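How a Student Team Teaches Two Robot Arms to Sort

The Treratgate Robotics Club is a group of 12 students at Henmont School. Their project is called Yurt. Its purpose is to make a pair of robot arms put household objects into bins and baskets. This page explains how the project works and what the students do at each stage.

What is a gripper?

A gripper is the part at the end of a robot arm that holds things. The grippers in the Yurt project have two fingers. The fingers move toward each other to close and away from each other to open. A human hand has five fingers and can feel how hard it is squeezing. A simple gripper cannot feel anything unless a sensor is added.

Each arm has a small camera near the gripper. The club calls this the wrist camera. It moves wherever the arm moves, so the two fingers are always in its view. Other things come and go.
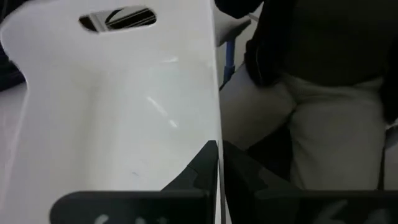

A wrist camera view. The two black fingers are at the bottom, and a person is standing on the right.

To a computer, a picture is a grid of numbers. Each number records how bright or how colorful one small dot is. The computer does not know that one group of dots is a pair of trousers and another is a piece of white plastic. It has to be given many pictures before it can tell them apart. Femke Stevens, who is in charge of the club's pictures, has saved 481 of them so far.

Why use bins and baskets?

Bins and baskets are good practice objects for three reasons. They are light. They do not break easily. They also come in different shapes, and the openings in their sides make them look different from each angle.

Color helps too. A blue basket on a white table is easy for a program to find. A white bin on a white table is harder, and the program must look for edges and shadows.
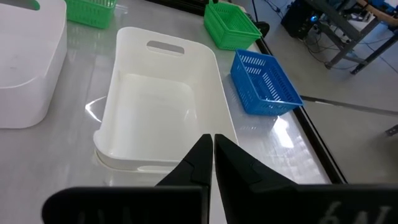 White bins with green and blue baskets, seen from the wrist camera.

Shiny surfaces cause another problem. A shiny table reflects the lights and the objects standing on it. A program may treat a reflection as a real object and send the arm to the wrong place. Jelle Smits wrote a rule for this. If a shape is upside down and directly below a matching shape, the program ignores it.

Why use a second kind of camera?

A wrist camera sees well at short range, but it cannot show where the whole arm is. For this the club uses a fixed camera, which stays in one position. With both kinds of camera, the program can compare a close view with a wider one.

A fixed camera has a weakness as well. A large object can hide whatever is behind it. Engineers call this occlusion. You can test it by holding a book upright on a desk and placing a coin on the far side. The coin has not moved, but you cannot see it until you move your head.

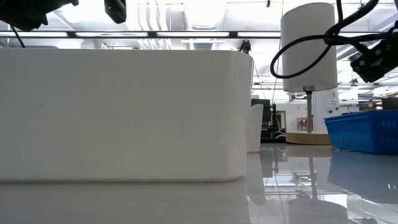
Occlusion: the large white bin partly hides a second white object behind it.

How do two arms share one table?

Two arms can do more than one, but they can also collide. The program divides the space above the table into zones. Before an arm enters a zone, it checks that the other arm is not there. If the zone is in use, the arm waits 2 seconds and checks again. 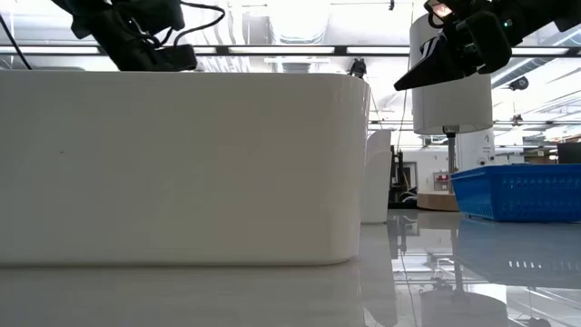 Shiela Lumbao tests the zones at low speed first. One student watches the arms and keeps a hand near the stop button. A second student reads the steps from a printed list. Speed is increased only after 3 runs in a row with no errors.

Words to know

Gripper: the part of a robot that holds objects.
Occlusion: when one object hides another from view.
Sensor: a device that measures something, such as light or force.
Zone: a part of the work space with its own rules.

The club meets again in August. Students who want to join should speak to Wellington Toledo.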